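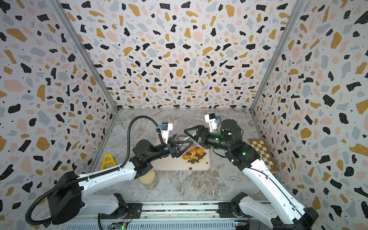

Acta de la reunión de seguimiento del proyecto Jidach

Fecha: 24 de diciembre de 2020
Lugar: sala pequeña de Trermont, con conexión remota para el grupo de Lombardi
Asistentes: equipo de teleoperación, equipo de aprendizaje, enlace técnico de Jostden y dos personas de Lombardi

1. Apertura y acta anterior

Se abre la sesión con un agradecimiento a todos por conectarse en plena Nochebuena, que tiene su mérito, y con la promesa (cumplida a medias) de terminar antes de comer. El acta anterior se aprueba con una sola corrección: donde decía "control por joystick" debe decir "control por brazos guía", que es lo que venimos usando.

2. Estado de las demostraciones

El equipo de teleoperación informa de que ya hay 224 demostraciones grabadas de la tarea de las galletas, de las cuales 24 se han apartado para revisarlas con calma. El motivo más repetido es que la persona que maneja los brazos se queda pensando a mitad del gesto, y esa duda queda grabada igual que todo lo demás. Desde Lombardi preguntan si no sería más sencillo recortar las pausas. Se comenta largo y tendido -- con mucho cariño, pero largo -- y se acuerda no recortar nada hasta comparar un entrenamiento con pausas y otro sin ellas.

También se habla del uso de las dos manos. Quien lleva poco tiempo con los brazos guía tiende a mover primero uno y después el otro, como si tocara el piano por turnos, y las personas con más horas recomiendan practicar sin grabar durante 30 minutos antes de la primera toma. La propuesta gusta mucho y queda aprobada.

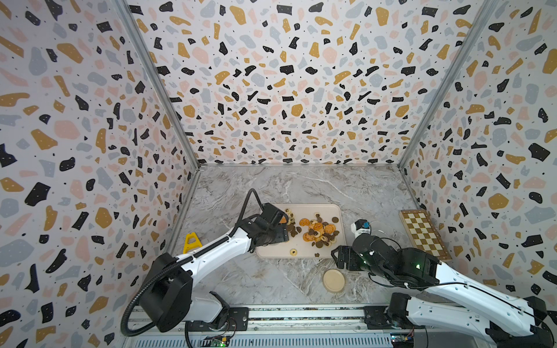 3. Criterios para la persona que demuestra

El equipo de aprendizaje pide que las demostraciones se parezcan entre sí en la intención, aunque varíen en el recorrido, y recuerda que un movimiento elegante pero rarísimo ayuda menos que uno corriente bien hecho. Se discute por dónde conviene empezar. Con las piezas de chocolate oscuro agrupadas hacia la parte superior izquierda de la bandeja, lo natural es acercarse con la pinza izquierda, y así se pedirá que se haga. Más debate provoca la galleta redonda que queda sola cerca del borde inferior: unos la tomarían al principio, por ser presa fácil, y otros la dejarían para el final. Se decide que cada persona elija, siempre que lo anote en la hoja de la sesión, y que se vea después si el modelo aprende una preferencia o se hace un lío.

Sobre la bolsa transparente, se insiste en que las dos pinzas deben sujetarla por lados opuestos y abrirla despacio. El enlace de Jostden explica con mucha paciencia que los brazos guía no transmiten la fuerza al operador, de modo que toca fiarse de la vista y de la costumbre. Se agradece la explicación, que varios llevábamos semanas queriendo pedir.

4. Cámaras y sincronización

Se ha detectado un desfase entre las cámaras de muñeca y el registro de las articulaciones en 4 de las demostraciones apartadas. Jostden cree que se debe al orden de arranque de los programas y enviará una nota con los pasos. Mientras tanto, antes de cada tanda se abrirá y cerrará la pinza derecha una vez, para tener una referencia común en todos los registros.

5. Acuerdos

-- Teleoperación: volver a grabar las demostraciones con desfase y preparar la hoja de sesión con la casilla nueva.
-- Aprendizaje: lanzar la comparación con y sin pausas y compartir los resultados en febrero.
-- Jostden: enviar la nota sobre el arranque.
-- Lombardi: proponer variantes en la colocación inicial de las galletas, sin cambiar todavía la bandeja.

6. Ruegos y preguntas

Desde Lombardi se pregunta si podrán probar los brazos guía en persona en su próxima visita. Se les responde que por supuesto, encantados, y que se les reservará una mañana entera, porque la primera hora se va siempre en reírse y en chocar una pinza con la otra.

Se pide, además, que quien termine una sesión deje los brazos guía en la posición de reposo.

La próxima reunión será en febrero, con día por confirmar. Se levanta la sesión con los mejores deseos para todos y para sus familias.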